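Diner:食卓の外で食べる
ストステットデール地域生活実習 プロジェクト報告書

シャーナズ・バンダラ(とりまとめ)、ティリニ・カーン、ラサ・キヴィ、ラウィリ・メリック、タンヴィ・パトワリ

シェア 7　コメント 19

はじめに

「昨日の夜ごはん、どこで食べた?」という質問を、わたしたちは実習の最初の顔合わせで自己紹介がわりに出し合いました。何を食べたかはみんなよく聞かれます。でも、どこで、と聞かれると一瞬つまるんですね。タンヴィは「ベッドの端」と答え、ラウィリは「流しの前で立って」、ラサは「ソファの前の床」と言いました。全員の実家にちゃんとした食卓があり、今の住まいにも食卓と呼べそうなものはあるのに、です。そのままその話題で時間いっぱいまで盛り上がってしまい、予定していた「商店街の看板の色」というテーマ案は一度も口にされないまま消えました。

プロジェクト名の「Diner」は、食堂という意味と、食べる人という意味の両方があるところが気に入ってつけました。ティリニの案です。日本語にすると片方が落ちてしまうので、報告書でもローマ字のままにしてあります。

この報告書では、ストステットデールの町なかに暮らす人たちに「食べた場所」を書きとめてもらった記録をもとに、家のどこで食事がされているか、そこにどんな家具があり、どういう事情でその場所が選ばれているかをまとめます。食べた物の栄養や値段には触れません。そちらもおもしろそうで、途中で何度もひっぱられそうになりましたが、がまんしました!

調べ方

お願いしたのは、知り合いのつてと掲示板の貼り紙で集まってくれた七つの世帯です。ひとり暮らし、夫婦、子どものいる家、祖母と孫のふたり暮らし、それからパティラナという名前の共同住宅の住人グループが入っています。パティラナは台所と居間を共同で使う住まいで、建物としてはひとつですが、今回は食費をいっしょにしている人たちをひとつの世帯として数えました。参加者は全部で19人になりました。

記録をつけてもらったのは三月です。用紙は手のひらに乗る大きさの折り本にしました。最初はスマートフォンの入力フォームを考えていたのですが、試しに自分たちでやってみたところ、食べながら画面を開くとそのまま別のことを始めてしまい、記録を忘れます。全員忘れました。紙の折り本なら冷蔵庫に磁石で留めておけるし、ペンをひもでぶら下げておけば探さなくてすみます。表紙の絵はラサが描きました。スプーンに足が生えて家の中を歩いている絵で、参加者の子どもさんにとても人気があり、余った分をください、と後から頼まれたほどです。

一回の食事につき書いてもらう欄は、時間帯、場所、食べ物を置いた台、座り方、いっしょにいた人、ひとこと、です。「台」という言い方にはけっこう悩みました。「テーブル」と書くと、テーブルで食べなかった人が空欄にしてしまうのです。試し書きのときにタンヴィがひざの上にお盆を置いて食べ、欄に何も書けずに困っていたので、「食べ物を置いた台(ひざ、手、床でもOK)」という長い見出しに直しました。見た目はすっきりしませんが、これで空欄がぐっと減りました。

ひとこと欄は、自由に書いてもらうためのおまけのつもりでした。ところがこの欄がすばらしかった。「雨がうるさいので窓から離れた」「いすの上に洗たく物」「姉が電話中」「月がきれいだったから階段」など、ほんの一行にその日の家の様子が詰まっています。集計表を作っている最中も、誰かが一枚読み上げるたびに手が止まってしまい、作業はだいぶ遅れました。

集まった記録は437件です。間食をどう扱うかで意見が分かれ、最終的には「本人が食事だと思ったもの」はすべて食事として入れることにしました。クラッカーだけの夜ごはんも、本人が夜ごはんと書いていれば夜ごはんです。

食卓の外で食べる

437件のうち、食卓以外の場所での食事は189件ありました。始める前は、みんなもっと食卓で食べているものと思っていました。反対にラウィリは「もっと少ないはず、みんな絶対に流しの前で食べている」と言い張っていて、開票のような気分で集計したのを覚えています。流しの前は、ラウィリが期待したほどは伸びませんでした。

食卓以外でいちばん多かったのは、居間の低いテーブルです。コーヒーテーブル、ちゃぶ台、ソファの前のガラスの台、呼び方は家ごとにばらばらでしたが、ソファや床に座って使う、ひざくらいの高さの台をこのグループにまとめました。次がソファそのもの、つまり皿を手やひざに持って食べる形で、そのあとに台所の調理台、ベッド、玄関の段差、ベランダ、階段と続きます。玄関の段差で食べていたのは祖母と孫の世帯で、靴をはいたままおにぎりを食べてから学校へ行くのだそうです。聞き取りでうかがったとき、お孫さんは少し恥ずかしそうでしたが、わたしたちはもう身を乗り出して聞いてしまいました。

低いテーブルは、朝に少なく、夜に多く使われます。朝は台所の調理台と食卓でほぼ片づき、夕方をすぎると居間のほうへ食事が流れていきます。共同住宅のパティラナでは流れ方がもっとはっきりしていて、夜になると食卓に荷物や勉強道具が広がり、食事をする人は居間に移り、居間で食べ終わった人がまた食卓に戻って勉強をする、という入れかわりが記録から見えてきました。食卓が机になり、居間のテーブルが食卓になる。家具の名前と使い道が毎晩入れかわっているわけで、ここを見つけたときは夜中なのに全員でグループ通話をしてしまいました。

低いテーブルのいろいろ

低いテーブルがそれほど使われているなら、形や材質で食べ方が変わるのかもしれない、という話になり、途中から台そのものにも注目することにしました。参加者に、四角か、丸か、それ以外か、天板は木か、ガラスか、布をかけているかを追加で聞いています。

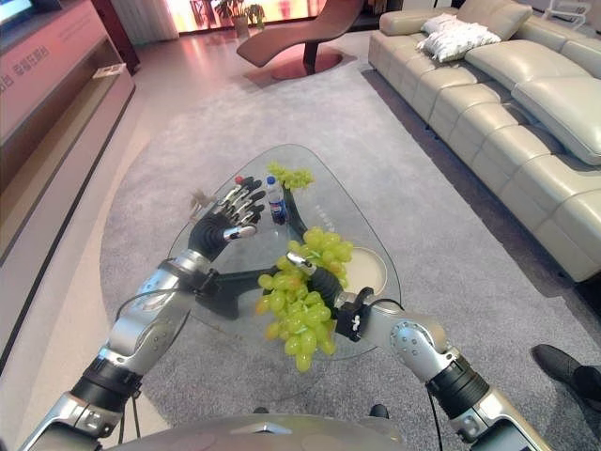
図1　居間のガラスのコーヒーテーブル。三角形の天板のもの

意外だったのは、天板がガラスの台について話し始めると、みんな急に話が長くなることでした。木のテーブルについて聞くと「普通の木です」で終わるのに、ガラスだと「ええとですね」から始まります。皿を置くときの音が気になる、だから布を敷く、でも布を敷くとガラスにした意味がない、だから布はやめて皿をそっと置く、すると子どもまで皿をそっと置くようになった、という具合です。子どものいる世帯のお父さんは、ガラスの台に替えてから家の夕食が静かになったと話してくださいました。静かすぎて、テレビの音を前より小さくしたそうです。

指のあとについても熱い語りがありました。食べた後にすぐ拭く派と、昼間の光が入るまで見ないことにする派がいて、ひとつの世帯の中でも両方がいたりします。ひとこと欄には「拭いた」「拭いてない」「拭いたのに」と続く三日分の記録があり、わたしたちはこれを勝手に三部作と呼んでいます。

形の話もしておきます。四角い台では、座る場所がだいたい決まってきます。ソファ側が誰、テレビに背を向ける側が誰、と聞けばすぐに答えが返ってきました。丸い台や三角の台では、その答えが少しあやふやになります。「だいたいこのへん」「そのとき空いているところ」という答えが増えるのです。世帯の数が少ないので、形のせいだと言い切ることはできません。丸い台を選ぶ家がもともとそういう家なのかもしれないし、たまたまかもしれない。それでも、角がどこを向いているかで人の座り方の話がこんなに変わるのは、家具屋さんで聞いてみたくなるくらいおもしろい発見でした。

座り方と高さ

座り方の欄からは、低い台で食べる人の多くが、食事の途中で姿勢を変えていることがわかりました。はじめはソファに座って前かがみになり、途中で床に下り、最後はソファに背中をあずけて皿を持ち上げる。ティリニはこれを「下山」と名づけ、図にまで描きました。床に下りるきっかけは汁物が多いようです。ソファに座ったままスープを口まで運ぶのはたしかに遠いですよね。ひとこと欄にも「スープのため下りた」とあって、これを読んだときは下山説が証明されたようでうれしかったです。

自分たちでも試してみました。ラウィリの部屋に集まり、同じ豆のスープを、高いテーブル、低いテーブル、床置きのお盆で順番に食べます。きちんとした実験とはとても言えません。スープの量をはかり忘れ、後半はみんなお腹がいっぱいで、感想が「もう食べられない」に寄ってしまいました。ただ、低いテーブルのときにいちばん会話が横にそれていった、という点では全員が一致しています。高いテーブルだと向かいの人と話し、低いテーブルだと隣の人と話す。そんな気がする、という程度ですが、次に調べるなら真っ先にここをやりたいです。

床置きのお盆は、足がしびれたので早めに終わりました。

いっしょにいた人

「いっしょにいた人」の欄では、書き方そのものに個性が出ました。名前を書く人、続柄を書く人、「猫」と書く人、「テレビ」と書く人。テレビを人に数えるかどうかは話し合いのすえ、数えないけれど備考に残す、と決めました。猫も同じ扱いです。猫については反対意見が最後まで残り、タンヴィは今も納得していません。

食卓での食事と、低いテーブルでの食事を比べると、だれかといっしょの食事は食卓のほうに多く集まっています。ここまでは予想どおりでした。ところが「いっしょにいたけれど、食べていたのは自分だけ」という記録を取り出してみると、低いテーブルのほうに目立つのです。ひとりは遅い夕食を食べていて、もうひとりは横で爪を切ったり、本を読んだり、ゲームをしたりしている。食べ終わる時間も始める時間もそろっていないのに、同じ台のまわりにいる。
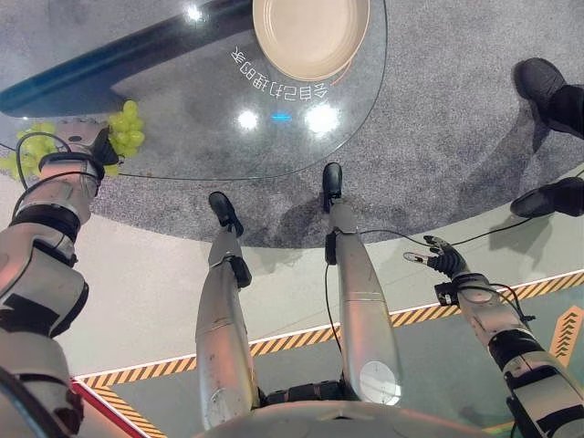

こういう食事を何と呼べばいいのか、メンバーでかなり話しました。孤食というには人がいるし、共食というには食べている人がひとりしかいない。本で探してみても、ぴったりの言葉が見つかりませんでした(探し方が下手だった可能性は大いにあります)。仮に「相席」と呼ぶことにしましたが、同じ家の人どうしで相席というのも妙な感じで、発表のときに先生からも会場からも突っこまれました。いい名前を思いついた方は、ぜひコメント欄で教えてください。

パティラナの聞き取りでは、この相席が住まいのルールのようなものになっていました。だれかが居間で食べ始めたら、話しかけてもいいし、話しかけなくてもいい。ただし向かいに座って黙って見るのはなし、だそうです。笑ってしまいましたが、言われてみれば、低いテーブルのまわりなら向かいに座らなくてもいられるんですよね。食卓のいすに座ると、どうしてもだれかの正面になってしまう。ここで先ほどの高いテーブルと低いテーブルの話がつながって、帰り道のバスの中はずっとこの話でした。

遅い時間に帰る人がいる家では、相席のために居間に残っている人がいることもわかりました。残っている側は「別に待っていたわけじゃない」と言い、帰ってきた側は「待っていてくれる」と書いています。折り本を並べて読むと、同じ夜のことがふた通りに書いてある。もちろん本人たちには見せていません。ここに書くことについては、どちらにも個別に許可をもらいました。両方から「相手は何て書いてたの」と聞かれて、返事に困りました。

シトポートでの聞き取り

ストステットデールの記録だけでは町の特徴なのかどうかがわからないため、バスで行けるシトポートでも短い聞き取りをしました。港の朝市のすみに折りたたみ机を出し、「昨日の夜ごはん、どこで食べましたか」と書いた板を立てて、通りかかる人に話しかけるだけの、とても単純な方法です。

担当のラサは、最初はひとりも立ち止まってくれなくて泣きそうだったと言っています。ところが板の文字を大きく書き直してからは、向こうから答えを言いに来てくれるようになりました。魚を運ぶ台車を押しながら「船!」とだけ叫んで去っていった人もいます。

シトポートの答えは、「外」がとにかく多いのが印象に残りました。船の上、荷さばき場のわき、友だちの店の裏口。仕事の時間が早いので、夜ごはんと呼んでいるものが夕方のまだ明るい時間に終わっている人もいて、夜ごはんという質問のしかたがよくなかったと反省しています。聞き方をそろえなかったこともあり、こちらの答えは437件には入れていません。参考として読んでください。

それでも、ひとつだけどうしても書いておきたい話があります。朝市で豆を売っている女性が、家を建て替えたときに食卓を買わなかった、と教えてくれました。家族全員の休みがそろう日がほとんどないので、大きな台があっても誰かの分の場所が空いているのが見えるだけだから、と。かわりに小さな台をいくつか置いて、食べる人が好きなものを引き寄せて使うのだそうです。お祭りの日だけ、それを全部くっつけて並べる。高さが少しずつ違うので皿が傾く、と笑っていました。この話を聞いてから、わたしたちは「家には食卓がひとつある」という前提で用紙を作っていたことに気づきました。場所の欄の選択肢のいちばん上が、なんの疑いもなく「食卓」になっていたのです。

うまくいかなかったこと

反省点はたくさんあります。

まず、台所の調理台で立って食べたものを、多くの人が食事として書いていませんでした。聞き取りで「味見とか、残り物をちょっととか」と話してもらってはじめてわかったことで、料理を担当している人ほど書いていない食事が多そうです。「本人が食事だと思ったもの」という基準は気に入っているのですが、その基準だと、作りながら立って食べている人の分がすっぽり抜けてしまいます。流しの前派のラウィリが「だから言ったでしょう」と大変得意げでした。これについては彼が正しいと思います。

次に、記録をつけること自体が食べ方を変えてしまったようです。「書くのが恥ずかしいので今日は食卓にした」というひとことが見つかりました。正直に書いてくれてありがたいかぎりです。書かずに同じことをした人がどれだけいるのかは、わかりません。折り本のスプーンの絵が陽気すぎて、変わった場所で食べなければという気持ちになった、という感想も一件ありました。階段の月見はもしかするとスプーンのせいかもしれません。

集計の途中で、場所の名前の食いちがいにも苦しみました。同じ家の中で、ひとりが「居間」と書く部屋を、別の人が「食堂」と書き、もうひとりは「テレビの部屋」と書いています。家に伺って見取り図を描かせてもらった世帯はそれで解決しましたが、見取り図をお願いし忘れた世帯では、あとから電話で確かめるはめになりました。次にやる人がいたら、記録を始める前に見取り図を描くことを強くおすすめします。描いてもらう時間そのものも楽しいです。物置の位置で家族の意見が割れたりします。

それから、ひとこと欄の扱いです。発表用に何枚か読み上げたところ、会場で「うちだ」とわかってしまった方がいました。匿名にはしてあったのですが、階段と月の組み合わせはさすがに特徴がありすぎました。ご本人は笑って許してくださいましたが、公開前に読み上げる文をひとつずつ確認するべきでした。この報告書に載せたものは、全部あらためて確認をとっています。

展示をやってみて

中間発表として、学校の廊下に小さな展示を作りました。見取り図を大きく引きのばして床に貼り、食事のあった場所に丸いシールを貼っていくというものです。壁に貼る案もあったのですが、床のほうが家の中を歩いているみたいで絶対にいい、というタンヴィの主張が通りました。結果は大正解! 通る人がみんな、自分ならどこ、と言いながら見取り図の上に立ってくれます。ソファの前に立った人どうしで話が始まるのを見たときは、準備の疲れがいっぺんに飛びました。

シールははがれました。廊下は人がよく通るので、翌朝には食事の場所がだいぶ移動していて、風呂場に集中していました。貼り直すときに上から透明なシートをかけるとよかったです。

来てくれた人には、入り口で聞いた「昨日の夜ごはん、どこで食べた?」の答えを付せんに書いてもらいました。いちばん多くの人が写真を撮っていったのは「覚えていない」という付せんです。となりに別の人の字で「わたしも」と足してありました。

わかったことと、まだわからないこと

今回の記録の範囲で言えることを書いておきます。ストステットデールの七つの世帯では、食事のかなりの部分が食卓の外に出ていて、その行き先は夜の居間の低いテーブルに集まりました。低いテーブルは、食べる人と食べない人がいっしょにいる時間によく使われていました。食卓は食事以外の用事でふさがっていることが多く、特に共同住宅では、夜の食卓は勉強机として働いていました。

まだわからないのは、低いテーブルがあるから相席が起こるのか、相席をしたい人たちが低いテーブルのまわりに集まっているのか、というところです。台を入れかえてみればわかるかもしれません。ある世帯に「試しに一週間だけ低いテーブルを片づけてもらえませんか」とお願いしてみたのですが、即座に断られました。その断り方の速さも、ひとつの答えのような気がしています。

季節の影響も調べられていません。三月はまだ冷える夜が多く、居間の暖房のそばに人が寄っていた可能性があります。夏ならベランダや玄関がもっと増えそうです。ラサは夏に折り本の第二版を作る気で、もうスプーンに麦わら帽子をかぶせた表紙を描き始めています。

担当

全体のとりまとめと本文はシャーナズ・バンダラ、折り本の設計と聞き取りの日程調整はティリニ・カーン、表紙の絵とシトポートの聞き取りはラサ・キヴィ、集計とスープはラウィリ・メリック、展示と用紙の試し書きはタンヴィ・パトワリが受け持ちました。集計表の書式を残してあるので、同じ方法で別の町を調べてみたい人には喜んでお渡しします。

参加してくださった世帯のみなさん、冷蔵庫の扉のいちばんいい場所を折り本のために空けてくださって、本当にありがとうございました。返し忘れているペンが何本か手元にあります。ひもの色で見分けがつくので、心当たりのある方は実習室まで取りに来てください。

コメント 19　シェア 7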